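The Snack Counter Project: What We Eat Between Classes and How We Put It Away
Final report by Freya Dobson
Submitted Wednesday, February 27, 2019

My project started with a very ordinary question, which was why the counter in our shared kitchen at Drundesby House always has snacks lying all over it when there is a perfectly good cupboard right underneath. I've lived here for two years now and I love this place dearly, but I've never once seen that counter stay clear for a whole day. 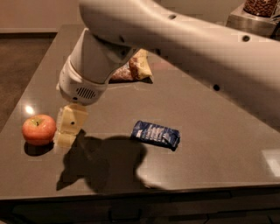
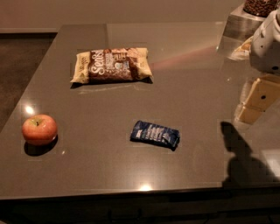

An apple and a snack bar in a blue wrapper, in both pictures.

I decided early on to keep the study small. My first plan covered everything in the kitchen (mugs, cereal, the mystery jars at the back of the fridge), and my adviser kindly wrote "too much!" in the margin - she was right, of course. So I settled on snacks that people eat with their hands and don't need a plate for, and I sorted them by whether they come in a wrapper or in their own skin.

Fruit was the harder group. People feel differently about an apple than they do about anything in a package, and several of my housemates told me they would never put one in a cupboard, "or you forget it until it goes soft." They want it out where they can see it. Bars and bags were the opposite: everybody agreed they belonged in the cupboard, and then everybody left them on the counter anyway, usually meaning to take them to class.

For the second part I tried two ways of tidying, each for part of January. The first was a plan I called Nullel, where every snack had to go back behind a door by bedtime. It looked lovely for a few evenings, and then people got tired of opening and closing the cupboard and started hiding bars in their coat pockets instead. The second, Millus, was much looser. I set out a shallow bowl for fruit and an open tray for anything wrapped, and asked people to use them if they felt like it. They did! Not every time, and the tray did collect a few bus tickets and a glove, but the counter was far easier to wipe down and I heard a lot less grumbling.

I should mention the budget, as the course asks for it. The bowl came from my grandmother and the tray was already in the house, so the only money I spent was on snacks, and I ate more of those than I probably should have.

If I did this again I would start before the holidays, when everyone comes back with food from home, and I would ask people to write down where they put things for a week before I changed anything. I would also like to try the same two plans in the upstairs kitchen, where the counter is shorter and the people are, I'm told, much neater than we are. For now the bowl and the tray are staying where they are through the end of the semester.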